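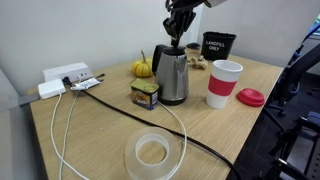
House rules for a shared robot arm near a kettle and other real objects?

Posted by Sokach, Apr 10, 2021

Hello all, and thank you in advance for reading, because I know I go on a bit. I look after the small robot arm in our shared office. It's a tabletop arm with a black fingered gripper, and the project (we call it Jodetholm, please don't ask) is to have it handle the ordinary clutter of a desk: kettles, cups, tins, lids, whatever people have lying about. Up to now I've been the only one running it, and my safety rules have lived in my head. Starting in July there will be other people using it in the evenings, so the rules need to be on paper and taped up where everyone can see them.

I've tried to read the proper standards and I got a fair way in, but they're written for factories, and I kept losing track of which parts would matter for a slow little arm picking up a kettle. What I'd love is a single page of house rules that a sensible person could follow on their first evening. My particular worries are these.

The kettle. It's a stainless steel electric one with a plastic lid. I've been doing top grasps on the lid and sometimes side grasps on the body. Is it enough to say "no hot water," or should I be saying "no water"?

Cables. Our desk has a power strip against the wall, and there are always a few cables running across the top to the front edge. I move them when I remember. Is there a normal rule for this?

The stop button. Ours is on a lead and tends to end up wherever the last person put it.

Speed. I run slow when I'm trying something new and faster once I trust it. I haven't a clue how to write that down for somebody else.

If anyone already has a page like this and would be willing to share the wording, I'd be so grateful.

Dendetti

What a nice thing to be asked before July instead of after! I've run a shared bench with two arms for a good while now, and our page has been rewritten more times than I'd like to admit, so let me give you where it has landed and you can take whatever suits you.

Start with a risk assessment, even a homely one. I know that sounds like the factory stuff you were trying to get away from, but it can be an hour with a pad of paper. Sit at the desk and go through everything the arm can reach, and for each thing ask what happens if it's squeezed, dropped, tipped over or dragged. Do it with the arm switched off, and do it with somebody else, who will notice the things you've stopped seeing. The standards people will tell you that the robot's safety depends on the whole setup, meaning the arm and the gripper and whatever it's holding and the table it's bolted to, and I've found that to be the most useful idea in the lot. A gentle arm holding a kitchen knife is a different machine.

On the kettle, I would go with no water at all, and I'd go one further: the kettle's base never gets plugged in on the robot desk. Our wording is "Kettle empty, dry and unplugged. Check inside before every session." The checking matters, and it takes two seconds. If you need it to weigh what a full one weighs, put dry rice in a sealed bag and pop that in. And have a look at the payload figure in your arm's manual, which normally won't include the gripper, so you have to take the gripper's weight off before you know what you've got left to lift with.

Cables — yes, there is a normal rule, and it's that nothing live crosses the area the arm can sweep. Fingers are wonderful at hooking a cord you had forgotten about, and then the arm carries on with its plan and brings the power strip along for the ride. Run them behind or under the desk if you possibly can. If one really has to come across the top, clip it down flat along the edge and draw it into the software as a place the arm may not go. Chargers and adapters can live somewhere else.

For the stop button we screwed a little bracket to the front of the desk, on the side where the operator sits, and the rule says "The button is in its bracket or in your hand." Somebody presses it at the start of each session with the arm moving slowly, to see that it stops. We write that in the log with initials. And please put on the page that the button is not the way to pause for a cup of tea! People get into the habit, and then they reach in while the arm is only waiting for a program to resume.

Speed I'd tie to the program and the objects, and leave trust out of it. Anything new runs at the reduced setting (for us that's well under 250 mm a second at the fingers) with one person at the button doing nothing else. It comes off reduced speed after it has run clean and a second person has signed it. Change the object, the gripper or the layout and you're back to slow.

One last thing and I'll stop. Mark the reach of the arm on the floor and desk with bright tape, and keep chairs outside it while it's moving. Rolling chairs drift.

Assefa

Look up ISO/TS 15066. It's the one about people and robots sharing a space, with limits for contact force. ISO 10218 is the main robot one. You don't need to memorize either but read the risk assessment bits.

Also long hair tied back, no lanyards, no loose sleeves. We had a lanyard go round a wrist joint. No harm done but it made everyone very polite for a week.

Sokach

Thank you both so much, this is far more than I was hoping for. Dendetti, I'm taking the bracket idea and the kettle wording more or less as they stand, if that's all right with you. I'd been thinking of the cables as an untidiness problem, and after reading your answer I went back and traced every one of them from plug to device, and I'm a bit ashamed of how long that took. They'll be going under the desk on a tray.

Assefa, lanyards are on the list now. Our door passes are on lanyards, so I'll put up a hook for them by the entrance.

I still have to settle who counts as a "second person" for signing things off when there are only two people in of an evening and one of them is brand new. If anyone has handled that, I'd be glad to hear how.

Dendetti

Please do take it, that's what it's for. On the sign-off, ours has to be someone who has already done the induction, so on an evening with one new person the arm simply stays at reduced speed. It's a little slower, but they learn more that way, and you can sign the program off together the next time a third person is in.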